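Arbeitsplatz für zweiarmige Handhabung einrichten und freigeben

Geltungsbereich: Tischarbeitsplätze mit zwei Armen und Parallelgreifern, Standort Plullau. Die Anleitung ersetzt nicht die Risikobeurteilung nach ISO 12100. Sie setzt voraus, dass diese vorliegt und die Restrisiken im Ordner Isivard abgelegt sind.

Voraussetzungen

Einweisung am Not-Halt, gültig für beide Arme
Prüfprotokoll der Greifer, nicht älter als der letzte Fingerwechsel
Zugriff auf die Parametersätze im Projekt Hashmi

1. Tischfläche vorbereiten

Objekte, die im laufenden Durchgang gegriffen werden, liegen vorn. Alles Übrige kommt in die hintere Reihe oder vom Tisch. Zwischen den Objekten der hinteren Reihe bleibt so viel Abstand, dass ein Greifer mit geöffneten Fingern dazwischen passt. Behälter mit Flüssigkeit werden nur verschlossen aufgestellt. Bei Pumpflaschen ist der Pumpkopf vor dem ersten Durchgang zu verriegeln, sofern die Bauart das zulässt.

2. Leitungen prüfen

Leitungen dürfen in keiner Armstellung auf der Tischfläche schleifen. Geprüft wird über den gesamten Arbeitsbereich, mit 8 Stellungen je Arm. Die Stellungsliste steht im Parametersatz 3889. Eine Schlaufe am Handgelenk ist zulässig, wenn sie bei voller Drehung nicht unter Zug gerät.
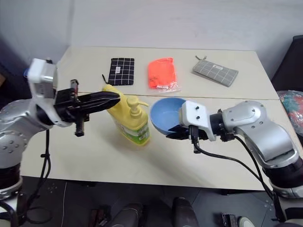 Die Greifkraft wird je Objekt festgelegt und nicht je Arm. Maßgeblich ist das nachgiebigste Teil der Kontaktfläche. Bei der gelben Pumpflasche reicht der linke Greifer bis knapp an die Schulter heran; für diese Stelle gilt ein eigener Wert, der nicht vom Flaschenkörper übernommen werden darf. Die hellblaue Kunststoffschale wird vom rechten Greifer unten am Rand gehalten. Ein Rand gibt unter Last anders nach als ein Boden, deshalb ist der Wert mit leerer und mit gefüllter Schale getrennt zu ermitteln - der niedrigere Wert wird eingetragen.

3. Gemeinsamen Arbeitsraum festlegen

Der Bereich, den beide Arme erreichen, wird in der Steuerung als Sperrzone mit wechselseitiger Freigabe angelegt. Es fährt immer nur ein Arm ein. Ausnahme: Übergaben, die im Programm ausdrücklich als solche gekennzeichnet sind. Für Übergaben gilt die reduzierte Geschwindigkeit aus der Risikobeurteilung. Ein Anheben der Grenze am Bediengerät ist nicht vorgesehen und wird im Protokoll als Abweichung geführt.

4. Probelauf

Zuerst jeden Arm einzeln verfahren, danach beide gemeinsam. Not-Halt einmal im Stillstand und einmal in Bewegung auslösen. Nach dem Wiederanlauf darf kein Arm selbsttätig weiterfahren. Hält ein Greifer beim Auslösen ein Objekt, muss er es weiterhin halten - das Verhalten bei Energieausfall ist gesondert zu prüfen.

5. Freigabe und Wiederholung

Die Freigabe erteilt Shazia Tarar, in Vertretung Shagufta Memon. Sie gilt bis zum nächsten Umbau, längstens für 3000 Greifzyklen. Danach sind die Schritte 2 und 4 zu wiederholen. Der Zählerstand wird mittwochs aus Sindo ausgelesen und am Arbeitsplatz eingetragen.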